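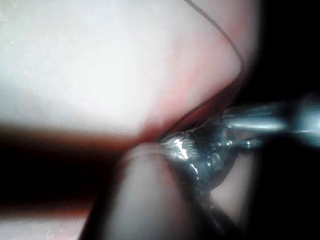 Metal jaws of a robotic gripper at the lower end of a dark thread, on a pale, soft surface.

Kimmont grip fault

The Kimmont grip fault was a failure in the control software of the Kimmont suturing arm, a robotic instrument made by the firm Vivside for training and research. The fault caused the jaws to continue closing on a thread after the commanded force had been reached. It was found in February at the Tostudton skills laboratory, during a series of practice sutures on soft test material. No person was injured, and the arm had not been approved for use on patients at that time.

Background

The Kimmont arm carries a needle driver with two short metal jaws. The grip force is not measured at the jaws. It is estimated from the tension of the drive cable, which passes through the shaft and ends at a motor in the base. This arrangement keeps the instrument thin, but the estimate depends on a correct value for the friction inside the shaft. The value is stored at start-up, when the jaws open and close without a load.

Discovery

The laboratory had planned a series of 500 stitches. At stitch 24 the operator noticed that the thread broke while a knot was being tightened, although the display showed a normal force. The thread was replaced and the work was continued. By the end of the series, 17 threads had broken, all of them at the place where the jaws had held them. In several samples the test material was also torn at the edge of the stitch. The first explanation was a bad batch of thread, and for this reason the report to the manufacturer was delayed until a second batch had given the same result.

Cause

Vivside examined the stored data and traced the fault to the start-up routine. If the arm was started with the shaft bent, the friction value was recorded too high. The software then subtracted too much from the cable tension and believed that the grip was weaker than it really was, so the motor was driven further. A force limit existed, but it used the same estimate and therefore did not react.

Correction

Software build 2382 refuses to complete the start-up routine unless the shaft is straight. It also adds a separate limit on the motor current. Arms with older software were restricted to work without thread until they were updated. The Tostudton laboratory repeated the series after the update and reported no broken threads.

Later use

The case is included in the Orbán course on instrument safety, where it is used to show the weakness of a protective limit that shares its input with the function it must protect.

See also
Cable-driven instruments
Force estimation
Needle driver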